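Daylight in Dwellings
Handout for Lecture 4: The window and what we hang in front of it
Muthoni Urio
Revised May 10, 2018

Please bring this handout to the lecture. The formulas were in Handout 3 and I do not repeat them. If you missed that lecture, read at least the part about the sky as a light source, otherwise section 2 will be difficult.

1. Where we stopped

Last time we treated the window as a hole in the wall. We took the size of the hole, the height of its upper edge and the depth of the room, and from these we estimated how the light falls off toward the back wall. This works well enough for a first sketch. A real window has a frame, a sill, a wall with thickness, glass which is seldom clean, and in most homes a cloth in front of it. Each of them takes away some light, and some of them also change its direction.

Remember also the difference between sunlight and skylight. Sunlight comes from one direction and makes sharp shadows. Skylight comes from the whole visible part of the sky and its shadows are soft. In a room facing north (we speak of our own side of the equator) you live almost entirely on skylight. In a room facing south you have both, and the residents will complain about the first and forget the second.

2. The illuminance on the sill and in the room

Bleddyn Gwilliam measured one bedroom of the Teltetti apartments for his term project last October, under an even gray sky. His meter stood on the desk, 2 meters from the glass. With the curtain open he read 275 lux. With the sheer curtain closed he read 100 lux. So this curtain let through a little more than a third of the useful light, at that point and on that day.

Do not copy this ratio into your own exercise. It belongs to one fabric and one room. What I want you to take from it is the method: same place for the meter, same sky, both readings taken within a few minutes. When a cloud moves between the first reading and the second, you begin again.

The eye is a poor judge here. Most people who entered the bedroom said that the closed curtain made it "a bit darker." The eye adapts to a lower level very quickly, and the curtain also removes the bright sky from the field of view, so the contrast becomes smaller and the room feels calmer. We will come back to this under glare.

3. Frame, reveal and contrast

The frame covers part of the opening. In old houses with many small panes the loss can be up to 43 percent of the opening, and you must subtract it before you calculate anything. In a modern window with one large pane the loss is much smaller, and students often neglect it. I accept this in a sketch, but I do not accept it in the final report.

The color of the frame has little effect on the total light in the room. It has a strong effect on how the window looks. A dark frame seen against a bright sky is the largest contrast in the whole room. A white frame, and a reveal painted white, gives a middle step between the sky and the wall. Old builders knew this, and they also cut the reveal at an angle — the light then slides along it into the room and the edge of the opening looks softer.

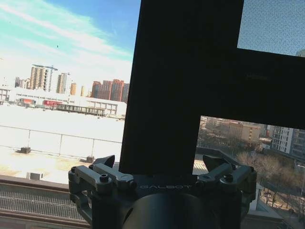
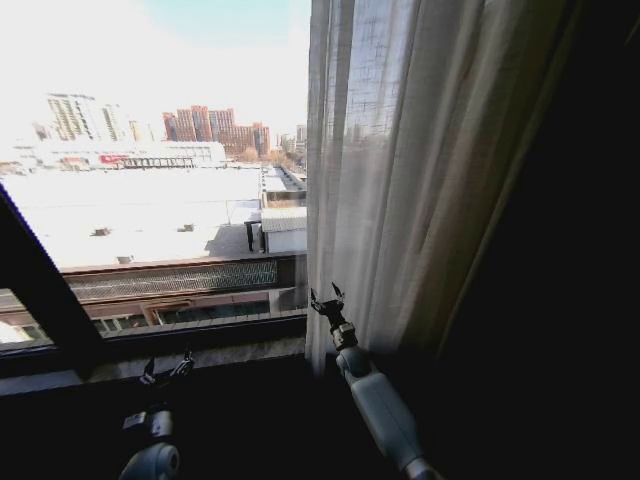 Fig. 2. Window frame in matte black (first); window with a sheer cream curtain, view over rooftops (second).

A deep reveal also cuts the light which comes from the side. When you stand near the side wall of the room you see less sky than your plan promises. Draw the section and the plan both, and mark the thickness of the wall in each.

4. Curtains, in the order of thickness

Sheer curtains. The weave is open and pale. It scatters the light, so direct sun becomes a soft bright surface. By day it is difficult to look in from the street, but at night with the lamp on, the effect is reversed. Residents discover this in the first week of winter.

Middle-weight curtains. Cotton or linen, usually unlined. They change the color of the light noticeably. A yellow curtain makes a yellow room, and no white paint will correct it.

Lined and blackout curtains. Here the important thing is the edges. The light which enters at the top and at the sides is often more disturbing than the light which would come through the cloth. Let the rail extend past the opening on both sides, and let the cloth return to the wall.

An open curtain also needs a place to rest. If the rail is as wide as the window and not more, the gathered cloth stands in front of the glass all day. In the Riltholm example from Handout 2 the rail was made longer by a hand's width on each side, and the residents thought that the glass had been changed.

5. Glare

Glare is a too large difference in brightness inside the field of view. It can be present in a dark room and absent in a very bright one. The usual mistake is to reduce all the light when only one bright patch is the problem. Before you propose a curtain, try in this order:

Turn the desk so that the window is at the side of the person.
Make the wall around the window lighter.
Add light from a second side, if the plan permits it.
Hang a sheer curtain over the lower part only, if the view of the sky is wanted.

6. Exercise for the next lecture

Choose one window in the place where you live. Measure the opening, the glass area and the depth of the reveal. Give the share of the opening that is frame. Then take two readings at the desk or table, with the curtain open and closed, and write down the kind of sky. If you have no curtain, a bed sheet is allowed, but say so.

The meters are borrowed from the cabinet in the Rashidi room. Sign the list, and check the battery before you leave with it.

Reading: the chapter on side lighting in the course reader, without the appendix.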